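Equipment news: what a second flower cell would cost us

The January budget round is closer than it looks, and the question of a second two-arm cell is on the list again. Padum has asked each group to put its equipment needs on one page before the end of the month, so this is ours, written out a little longer for people who don't come to the planning meetings.

The first cell does flower handling: picking up artificial stems from the table and standing them in a vase. We chose it as a test job before quoting for the Flevholm packing work, where the stems are real and the customer will be less patient. Artificial ones can be used over and over, and a full set of them costs less than one replacement finger.

The arms are the large item and the price is known. What we got wrong last time was everything else. We set aside $400 for small parts and spent it before the rail was bolted down. Cable sleeves, camera brackets, spare gripper fingers, printed wall panels and table mats all came out of that line, and so did the vase. For the second cell we are asking for $3,000 under the same heading, to be spent over the year and reported separately from the arms.

Delivery is the other point. Cevholm quotes 30 days for aluminum profile cut to length, and the brackets can't be fitted until the profile is here. If the order goes in after the budget is signed, the cell will sit in boxes well into the spring. We would like permission to order the profile early. It can be used elsewhere if the rest is turned down.

We also looked at renting. The rental firm wanted a 2-year term and would not allow changes to the wrist mounts - that ruled it out for us, as we move the cameras often.

Floor space is settled. The new cell would go along the same wall as the first, with one shared bench for repairs. Power is already there. Anyone who wants a different layout should say so now, while it is still a drawing.

The flower job, from the wrist and from the side:

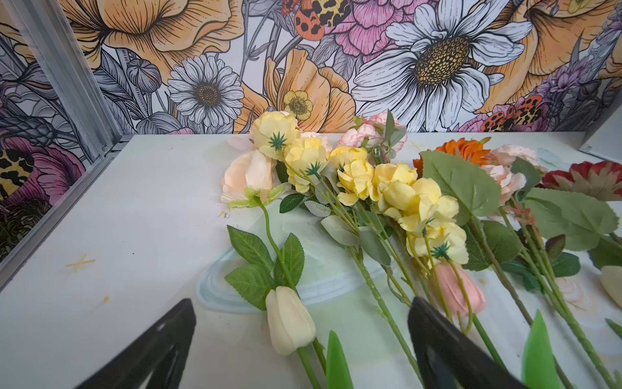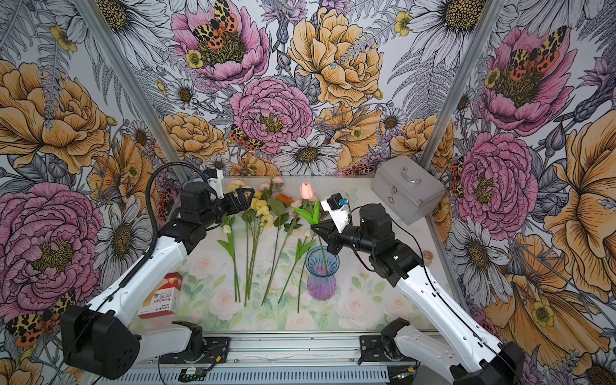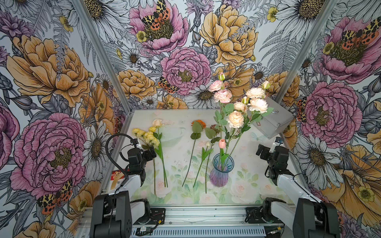 Felista Mwakyusa wrote back after reading the draft that the $3,000 is still too low if it has to cover fingers as well, and that she would sooner see grippers and their spares moved to the same line as the arms. Her other remark was that a second cell needs hours as well as money: somebody has to lay the stems out again between runs, and the plan gives no time for it. She suggests putting those hours on the page next to the parts, so that Padum sees one total.

Changes to the page can be sent in until it goes to Padum. The quote from Ó Dubhghaill for the arms is attached to the planning folder, along with the floor drawing.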